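Gineveck
Thread, 15 posts

1/ Notes on a fault in the desktop teardown cell. Short version: the arm's contact-stop was evaluating force in the wrong frame after a tool change, and it pressed on a memory module harder than it should have. One damaged slot, no injuries. Longer version follows.

2/ The job: take memory, cables and drives out of retired desktop towers without wrecking the boards, so the boards can be resold. The task layer is Flodlow. The force limits live in a separate process we call Tamihana. That separation matters below.

3/ The fault appeared in June during an approach to the memory slots. The commanded move was straight down, stop on contact, back off 2 mm. The arm made contact and kept going. It stopped on the controller's own protective limit, well above the value we had set.

4/ What the log had: 3,029 force samples for that move. In every sample after contact the vertical component stays nearly flat while one lateral component climbs steadily. On a straight vertical press that is the wrong axis. At first I read it as the finger sliding off the module and catching the latch.

5/ It was not sliding. The marks on the module were a single clean dent in the top edge. A slipping finger leaves a scratch.

6/ Places where a vertical press matters most in this type of machine, from the wrist view. The coin cell and the small headers sit close together under the drive cage, with black cables looping over them. There is very little room to be wrong sideways, and the camera does not see under the cage.

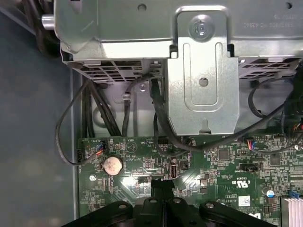
Cause

7/ The wrist sensor reports force in its own frame. Tamihana rotates that into the table frame using the tool mount transform. We had changed the mounting plate and turned the sensor by a quarter turn about a tilted axis. Flodlow got the new transform. Tamihana kept the old one from its own config file.

8/ So the motion was right and the safety check was wrong. The arm went exactly where it was told, which is why the dry runs in free air all passed. Free air tells you nothing about a force frame. Gravity compensation hid the rest, as it was re-zeroed at the start of each run with the arm in the same pose.

9/ The value that should have tripped was 5 N on the vertical axis. The check was looking at a component that saw almost none of the load. The lateral limit was set loose on purpose, to allow for cables dragging on the fingers. Two reasonable settings, one bad combination.

10/ Reproduced it on a foam block with a kitchen scale underneath. Same signature on every press. Put the correct transform into Tamihana and the signature moved to the vertical axis, and the stop tripped at the set value. That was enough for me to call it the cause.

Changes

11/ There is now one transform file. Both processes read it at startup and both print a hash of it. If the hashes differ, the brake stays on and the cell will not enable. Should have been this way from the first tool change.

12/ A press test is now part of startup. The arm pushes on a fixed pad at low speed and Tamihana has to report the load on the expected axis, with the expected sign. It runs after every tool change and every restart. Skipping it requires editing code, and we want it to stay that way.

13/ The stop also checks the magnitude of the force vector, independent of axis. Magnitude does not care about rotation, so a frame error alone cannot defeat it. Cable drag does raise it, so the magnitude limit sits higher than the vertical one. It is a backstop and will not protect a slot by itself.

14/ Approach speed over the memory slots is down as well. Stopping takes time, and on a stiff part like a module edge the force builds faster than the filter settles. For reference, this is the working height before the slow part of the move begins: fingers just over the memory, CPU exposed, power supply still in the case. 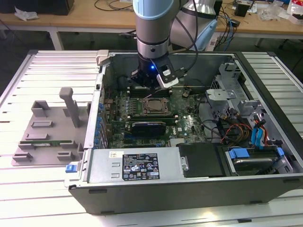
Thread last edited: June, 4:40 pm. Post 13 reworded, figure in post 15 corrected.

15/ Since the changes: 200 press tests logged, 2 failures. One was a loose sensor connector, so no load was reported at all. The other was a real one, a finger set fitted rotated, and the brake stayed on as intended. I had an older count in this post before the edit.

Answers to some replies, collected to keep them in one place.

Why not let the controller's own limit handle it? It did stop the arm. That limit is there for people and for the arm itself. It is far too coarse for a plastic memory slot, and I would not tighten it to do a job it was not meant for.

Was anyone near the arm? No hands inside the work area during the move. That is a rule for the cell and does not depend on Tamihana working. If your force check is the thing keeping fingers safe, have it assessed properly before you run anything.

Could calibration have caught it? A proper multi-pose payload calibration would have. With the wrong rotation the gravity residuals do not cancel between poses. We were calibrating in one pose to save time. Nelarico, the older cell, has always used several poses and never showed this.

Is the board usable? The slot latch cracked, the board still posts with memory in the other slots. It went in the spares pile.

Still open: the filter delay. The force signal passes through two low-pass stages, one in the sensor and one in Tamihana, and I suspect the second can go. I need to look at noise with the arm moving before I take it out. Will add to this thread when I have plots.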